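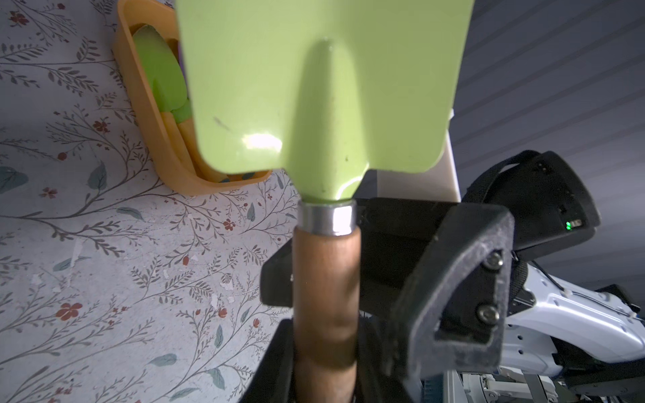

Vakley Twin-Arm Bench Cell
Model 1401

Product overview | Configurations | What it can do | Ordering

The Vakley Bench Cell is a two-arm tabletop work cell for groups that develop and test automation of household and light shop-floor chores: sorting, putting away, handing over, filling trays, clearing a surface. It ships as a single enclosure with both arms on a shared rail, wrist cameras fitted, and control software installed. It is sold as development equipment. It is not a finished appliance and should not be bought as one.

This page covers the standard cell, the task packs, and the current state of performance. The last of these gets the most questions from buyers, so it takes up most of the page.

Can it do chores yet?

Some of them, in part, under supervision, at a pace slower than a person.

A chore breaks down into steps, and the steps differ a great deal in difficulty. Picking up a rigid object with a clear handle is dependable. Picking the same object out of a heap, where other handles lie across it, is less so. Setting it down in an open tray is easy. Setting it down in a tray that is nearly full, without pushing something else over the rim, is hard. Most failures we see occur at the changeover between steps, when the arm has an object in hand but has it at the wrong angle for what comes next.

The garden tools pack is the one we use for acceptance testing. Small trowels, rakes and shovels have thin necks, round handles and blades much wider than the grip. They roll, they nest into each other, and the wide blade blocks the wrist camera once the tool is raised. A cell that can sort them will usually cope with kitchen utensils and hand tools of similar size.
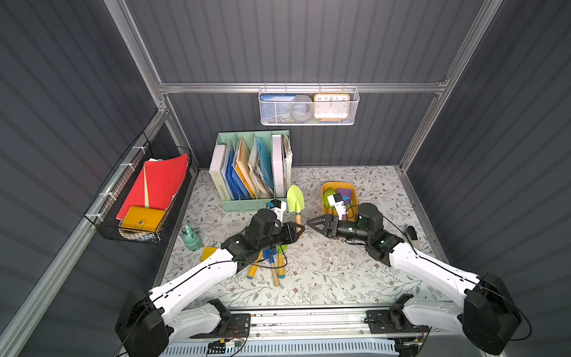

Model 1401 with the garden tools pack. Both arms over the mat, desk organizer at the back wall.

The test as we run it: the tools are placed on the mat in no set order, the trays are placed by hand, and the cell is told which kinds of item belong where. An operator stands by with the stop button. The run ends when the mat is clear of tools or the cell reports that it cannot continue. We do not reset items during a run.

On the version 2 control software, the release cell completed 106 sorting runs at our shop in June before scheduled service. That figure counts completed runs only. Runs that ended in an operator stop are logged separately, and the full log is supplied with a quotation on request. We ask buyers not to compare completion figures between suppliers unless the starting layout, the object set and the rules for stepping in are also given.

What it does well

Rigid objects with a graspable handle. Plain wooden and plastic handles both give reliable contact with the standard finger pads.

Two-arm handover. One arm can lift an item and present it to the other when the first grip is poor. This takes longer than a fresh pick but saves dropping the item and starting over.

Repeated layouts. If trays and organizers stay where they are from one run to the next, place accuracy improves after the first few runs, as the stored tray position is refined.

Patterned surfaces. Busy tablecloths and printed mats were a known weak point in version 1, where leaves and flowers in the print were at times taken for small objects. Version 2 handles printed mats as delivered. If you change to a mat with a very different print, run the surface check again before loading any task.

What it does with supervision

Piles. The cell works from the top of a pile down and will nudge items apart if it cannot find a clean grip. Expect pauses. Tools that lie side by side with blades pointing the same way are the most common cause of a double pick.

Upright placement. Standing a trowel or brush against a wall or in a holder succeeds less often than laying it flat. The release motion tends to drag the handle.

Desk items. Staplers, tape and small bottles can be picked when they lie clear of the panels. Near a wall panel the finger width becomes the limit, and the arm may decline the pick.

Loose paper and envelopes. Single sheets on a flat surface are not a supported item. Folders can be moved one at a time if the spine faces the arm.

What it does not do

Folding cloth of any kind. Liquids, including moving open containers that hold liquid. Glass. Knives or any other sharp edge. Items heavier than 400 grams per arm. Any task with a person's hands inside the enclosure.

We are asked often about dishes. Plastic cups and plates can be moved between a tray and a rack. Ceramic ones can be moved too, but the standard pads were not made for glazed surfaces, and we do not quote for this work.

Shop-floor use

Several buyers have used the cell for kitting, where a fixed set of parts is moved from bins to a tray. Kitting is an easier job than tidying because the parts come from known places. If your parts arrive in bins and leave in trays, the cell may be useful now as a trial station. If they arrive mixed, treat the work as development and plan staff time to match.

The cell is slower than hand work in every task pack we supply. We do not publish a payback figure. A buyer whose only aim is to reduce labor cost on an existing bench should look at fixed tooling first.

Standard cell

Arms: two, mounted on a common metal rail at the near edge of the table
Grippers: two-fingered, black, replaceable finger pads
Cameras: one per wrist
Enclosure: corrugated dark gray panels on an aluminum rail frame
Rated load: 400 g per arm
Control software: version 2
Power and network: leads supplied, entry at the near side
Stop button: wired, operator side

The frame rails accept hanging baskets, clips and zip ties. Keep anything you hang on the walls outside the swing of the elbow joints. After adding or moving a wall fitting, redo the clearance check from the setup menu. The arms do not learn of a new basket on their own.

Task packs

Each pack contains an object set, a printed mat, trays, and the task files to match. Object colors may vary between batches.

Garden tools. Small trowels, rakes and shovels with trays. Used for acceptance testing. Recommended as a first pack.

Desk. Folders, binders, an organizer and small office items. Best bought together with the garden tools pack, as the two share a mat and can be run mixed.

Kitting, made by Pletov. Molded blanks with matching trays. Supplied without a mat.

Utensils, made by Bisht. Plastic and wooden utensils, a drawer insert and a rack. The drawer insert is fixed to the table with clamps, which are included.

Packs from Bisht and Pletov are shipped by Vakley and supported by Vakley. Replacement objects should be ordered from us by pack name. Similar toys or utensils from a store will often work, but the task files are tuned to the supplied shapes, and we cannot look into grip faults on other items.

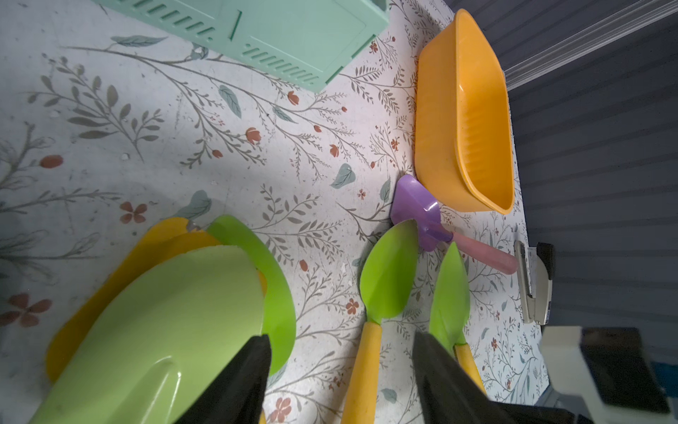
Clama finger pads

Clama pads are fitted as standard. They are a wear part. Signs that a set is due for replacement:

- Handles turn in the grip when the arm moves off
- The grip check repeats more than once before a lift
- One pad is visibly thinner at the tip than its partner

Change pads in pairs. Remove the two screws on the outer face of the finger, lift the pad away, seat the new one and tighten by hand. Run the open and close test before returning the cell to use. Do not clean pads with solvent. A damp cloth is enough.

Wide-blade tools wear the pads unevenly if they are always picked from the same side. The garden tools task files alternate sides by default. Leave this setting on unless your layout prevents it.

Lighting

The wrist cameras are tolerant of room light but have trouble with strong glare on painted or polished metal. A bright spot on a blade can shift the estimated edge of the tool enough to spoil a pick. Place the cell so that no window or lamp shines straight onto the mat. If this can't be arranged, fit a diffuser over the top of the enclosure. Uneven light across the table, with one side in shade, is acceptable provided it does not change during a run.

Installation

Two people are needed to lift the enclosure. The bench must be level and must not move when pushed by hand. Leave room behind the rear panel for air flow and on the operator side for a chair.

Unpack, bolt down, connect, run the setup menu from the top. The menu checks joint travel, camera position, surface and clearance in that order and will not skip ahead. Allow a morning for the first setup. If the camera check fails twice, look at the wrist clips before calling support. They can work loose in transit.

Ordering

State the model number (1401), the task packs required, and the country of installation. Tell us in a sentence or two which chore or job you intend to work on. If it falls under the list of things the cell does not do, we will say so before quoting.

Spare pads, mats and single trays are kept in stock. Arms and camera modules are built to order. Trial cells can be booked for on-site use with the garden tools pack only. Return carriage is paid by Vakley if the trial leads to an order and by the customer if it does not.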